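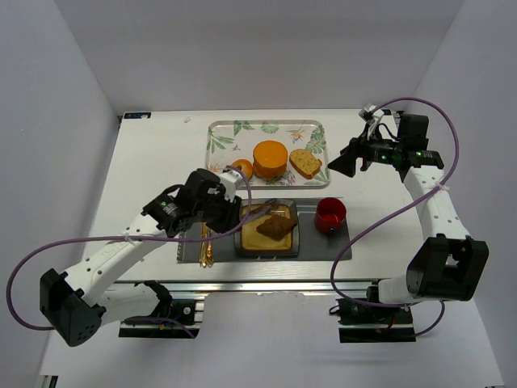 January, 4 pm-ish

OK, sourdough crackers, round two. Last batch came out of the oven looking great and then bent like cardboard by the next morning, so I'm chasing the moisture thing first and leaving flavor for another day.

Switched the starter over to the Claltex rye (the coarse one, we still had most of a bag). It drinks way more water than the white flour did! I kept adding a splash and then another splash, and of course I didn't write down the splashes. Call it about 120 g total for the small bowl. Next time the water goes on the scale, please yell at me if you see me with the measuring cup.

Dough rested while I cleaned out the sheeter. Whoever ran the Cositz last, the rollers had dried bits all along the left side, and it took me forever with the plastic scraper. Anyway, went down to setting 3 this time. It tore once, near the end of the sheet, where I'd been stingy with the dusting flour. Folded it back in and reran it and you can't really tell.

Baked in two trays. Top one browned fast, bottom one lagged by 4 minutes (same as always, that oven is what it is). Docked the bottom tray with a fork and forgot to dock the top one, so the top has big bubbles. Kind of pretty? Not what we want for the Skenanus boxes though, they'd shatter.

Salt: still too much. I could only eat a couple before I wanted a glass of water.

Both trays are in the tin with the blue lid, 10 crackers in a separate bag left open on purpose so I can compare the snap tomorrow. Please don't eat the bag ones, the tin is fair game.

To do: order more parchment, ask Choi if they carry the rye in a finer grind, try the lower rack first with the door cracked at the end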